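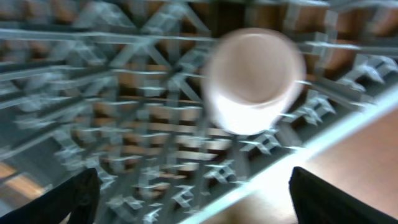 Filed under: Notebook / Family routines / Shoes and coats

4th May

Spent the morning on the leaving-the-house diaries from Clevine and Stadlow. All the envelopes are in now except the two we wrote off in January. There are 884 diary lines in total and 763 of them can be used. The rest are missing either the start time or the time the door closed behind them, and I don't want to guess those. A few parents wrote "usual" in the time column for a whole week. That is on us, the column heading just says "time".

Families still in: 76. Same as last entry.

Cards first. The five-card set (toilet, clothes, shoes, coat, bag) is holding up better than the version with teeth in it. Parents kept telling us that teeth happened at a different point every day, or upstairs, or after the shoes were already on, and then the child wanted the shoes off again to "do it right." Taking teeth out of the strip and leaving it to the bathroom door seems to have stopped that. I would not put it back in.

Shoes are still where it goes wrong. When I sort the bad mornings by which card they stopped on, shoes is ahead of coat in both groups. Clothes is only a problem at Stadlow, and mostly in the same few homes, where an older brother or sister is getting dressed in the same room. Need to go back through the notes for those before saying anything about it.

The Öberg timer: mixed. The children who like it want to carry it around, and then it is in the car or under a sofa when the next morning starts. Two parents stopped using it because the last minute made their child panic. One wrote that he stood in the hall and cried at it. For the next round I would like to offer the timer as a choice and not send it out in every pack. If we do, the instruction sheet has to change, step 3 assumes everyone has one on the wall.

Things to fix on the diary sheet before it is printed again:

- "Time" becomes "time you first asked" and "time the door closed"
- more room under "what happened," people are writing up the side
- drop the smiley faces, parents used them for their own mood and not the child's
- put the phone number on the front

Also the glue on the card backs. It comes off painted doors fine, but on wallpaper it took the paper with it in one home. I have asked for the removable kind. Until it comes, nobody at Clevine should be told to stick them on wallpaper. A piece of string and clothespins works as well and the child can turn each card over, which several of them liked more than anything else in the pack.

On the Buvinholm wording (the one where the parent says what comes next and does not ask): I read through all the free-text comments for this. Parents report fewer arguments with "shoes next" than with "can you get your shoes on?" I believe them, but the diary can't show it, we never had a place to write down what was said. Several also said they felt bossy doing it, and went back to asking when a grandparent was in the house. Worth a line in the write-up. I think the sheet should say plainly that asking is fine if you can live with the answer being no.

Left over for tomorrow: sort by age, under four and over four. My feeling is that the under-fours need someone next to them whatever is on the wall, and that we are mostly measuring whether the parent was in the hall at the time.
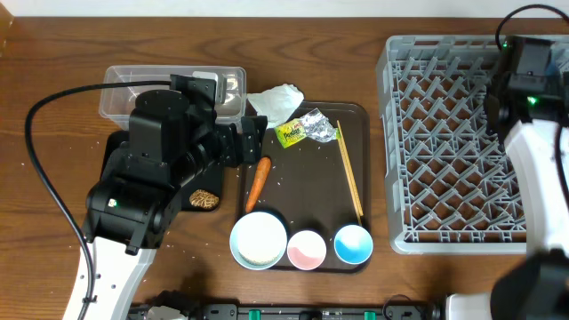 Added under this entry in pencil: please don't split at four until we've looked at who was an only child, the Stadlow group is nearly all younger ones with siblings and you'll be comparing two things at once. Also I'd keep the smileys but give them two rows, one for parent and one for child. The parent's mood is worth having.

Fair on the first point. I'll do siblings first and leave age for after. Two rows of faces will fit if the logo goes on the back, so I'll mock up both sheets and put them in the tray by the printer. Still need to ask Clevine how many spare card sets they have.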